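4. Tuning the grasp check in Flimano

Okay, Skulo is talking to your arm and the wrist view is coming through, so now we get to my favorite part of the setup! The grasp check is the bit of Flimano that decides whether the fingers really have hold of something or have just closed on air. I wrote most of it, so blame me if it's fussy.

1. Open the Grasp tab and pick your gripper profile.
2. Set the force limit to 4000. Go lower for anything that cracks easily.
3. Set Settle Frames to 13 — that's how long the planner waits before it trusts the reading.
4. Hit Close, then watch the Held light. Green means go.

Note: if you're on build 2604, the Held light lags a little. Imke Tiedemann fixed it in the next one, so please update if you can.

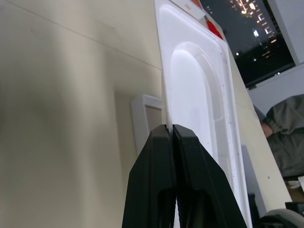 Thin parts are where the width reading lets you down. With the fingers nearly shut, the software sees a number so close to "fully closed" that it may call the grasp empty and send the arm back to try again (I lost a whole evening in February to this). A white plastic tray pinched by its rim is a great test piece, because the fingertips meet with only that thin edge between them. So turn on Thin Part mode and do this:

5. Close the gripper on nothing and press Save Zero.
6. Close it on your thin part and press Save Held.
7. Repeat step 6 until you have 3 saved readings, letting go in between.

Caution: keep your hands well clear while you're saving readings. The arm can still move if a plan is queued, so press Clear Plan first.

If Held keeps flickering, raise Settle Frames a notch and run step 6 again. Still no luck? Save the log from the Tools menu and send it to Spyros Tsolakis, along with your gripper profile.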